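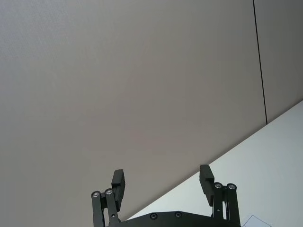

Tadhg Ó Gríofa told me over coffee that my whole question was backwards, and that people in Brivisberg quit at one kid over rent, never mind what they believe about family size.

May, 4:40 pm - posted by Tadhg's deskmate

Okay, so I went back to the Benítez survey to check him! 1,509 replies, and 114 of them skipped the "ideal number of children" item (annoying, but the same people skipped the income item too, so I'm leaving them out for now). I recoded the housing answers and got 8 groups, two of them tiny. Renters in Lakum do want fewer kids than owners - Tadhg will be unbearable - but churchgoing renters don't, and that's the bit I want to chase.

To do: merge the tiny groups, rerun with age in, ask Tadhg for his rent table. The first 400 rows still have the old region codes, so don't use them yet.

Recent entries
Poltemon interviews, second pass
Wording of the marriage question
Region codes, old and new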